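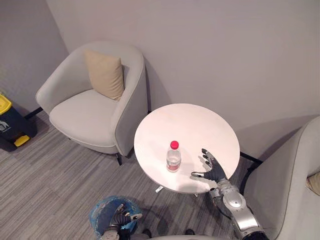
Chapter 4
Sitting Down to Listen: The Recorded Interview

What this chapter covers

Choosing where to hold an interview
The first five minutes
Open, closed and loaded questions
Silence, and how to leave it alone
What to write down before you get home
Exercises and further reading

4.1 The kettle at Kellthorpe

My first proper oral history interview was a disaster, and I still have the recording to prove it. I'd been sent to Kellthorpe to talk to a retired dye worker called Mohsin Abbasi, who had spent most of his working life at the Tament mill and had agreed (very kindly, given that he didn't know me from Adam) to tell me all about it. I had a typed list of questions. I had spare batteries. I had read everything in the local library on the history of synthetic dyes, and I was dying to show somebody.

On the recording you can hear me asking my first question, which lasts for most of a minute and contains three dates. Then Mohsin says, "Yes, that's right." Then you can hear the kettle.

That kettle goes on for ages. He'd put it on to be hospitable, I'd put the recorder on the worktop next to it because that was where the socket was, and between us we managed to wipe out the only long answer I got all afternoon. When I typed up the transcript it came to two pages, and most of the words on them were mine.

I went back in October with no list at all and asked him what the mill smelled like. He talked until it got dark! Vinegar, he said, and wet wool, and something like struck matches that got into your sandwiches. He told me about the men whose forearms were blue all summer, and about the bus conductor who made the dye-house shift stand at the back. I hadn't read any of it in the library.

I've started with this story in every course I've taught, partly to cheer up anyone who is nervous and partly to introduce the main idea of the chapter. An interview is a conversation with a job to do. Chapter 3 dealt with the paperwork and the permissions, so I'll assume you have a signed consent form and a person who is willing to meet you. Now you have to get through the door and sit down.

4.2 Where to meet

Students often ask me whether it's better to interview people at home or somewhere neutral. I used to say home, every time. People are more relaxed there, the photographs are in the drawer and the medals are on the shelf, and somebody's sister may put her head round the door and correct the date of the strike.

I'm less sure these days. Nele Declercq, who taught alongside me for years, did a whole set of interviews with former live-in domestic staff, and several of them asked not to be seen at home. Their families were in the next room and didn't know the half of it. Others had simply had enough of strangers looking at their furniture. Nele ended up booking a small side room at a library, and she got better recordings than I've ever managed in a kitchen.

So ask. Put it in your first letter or phone call, and offer a real choice. If the person picks somewhere you don't know, try to see it beforehand and run through these points:

Stand still for a full minute and listen. Fridges, fans, strip lights and lifts are all louder on a recording than they are in your head.
Clap once. If the room rings, look for somewhere with carpet, curtains or soft chairs.
Find out where the toilets are, and how far away they are for somebody with a stick.
Work out the seating. I like two chairs at an angle, near enough to hear a mutter. Sitting face to face across a wide desk feels like the bank.
Have water within reach of the person who'll be doing the talking. Voices go after half an hour.
Turn your phone off. Off, please, and then check it.

A word about armchairs. They are lovely and people sink into them, which is good for the mood and bad for the sound, especially if the recorder is at knee height. A clip-on microphone sorts this out. If you haven't got one, raise the recorder on a couple of books and put a folded scarf underneath it, so that you don't pick up every cup going down on the table.

4.3 The first five minutes

Nearly everyone tells you they've got nothing interesting to say. Teodor Cieślak told me so on his doorstep, in his hall, and again as he sat down, and then he described walking out of a shipyard with 300 other men and finding his own father on the other side of the gate.

Please don't argue with this sort of modesty. I say something dull and true, such as "I've never done that job, so it's all new to me," and I carry on unwinding the cable. Talk about the journey, or the dog. Let the person see the recorder, say when you're switching it on, and then record your opening announcement: both names, the place, the date and the project. It feels silly to say "14 July 2021" aloud to somebody who knows perfectly well what day it is. Do it anyway. Files get renamed and notes get lost, and the archivist who opens yours may never be able to ask you.

For a first question, pick something easy to answer that has room to grow. "Where were you born?" is fine but tends to get you one word. "Tell me about the house you grew up in" gets you the stairs, the neighbours, and who slept where.

4.4 A short case to keep in mind

We'll come back several times to the Ellell collection, so let me introduce it. It holds 198 interviews with people who lived in or near the village of Ellell before the reservoir was built, and the bulk of them were recorded by one person, Lorna Malabanan, in the year 2000. She used the same opening question each time: "What could you see from your front door?"

Read one after another, the answers make a kind of map. They also disagree. Grímur Mikkelsen, who farmed above the village, remembered a row of elms by the chapel. His nearest neighbour was certain there had never been an elm in the place. Lorna didn't try to settle it. She wrote both down, and noted which of them had been looking uphill.

Before you read on

Take a sheet of paper and answer Lorna's question for the first home you can remember. Give yourself ten minutes and don't tidy up the sentences. Then swap with a partner, and each write one follow-up question that starts with the other person's own words. Keep both sheets, as you'll need them for Exercise 4.2.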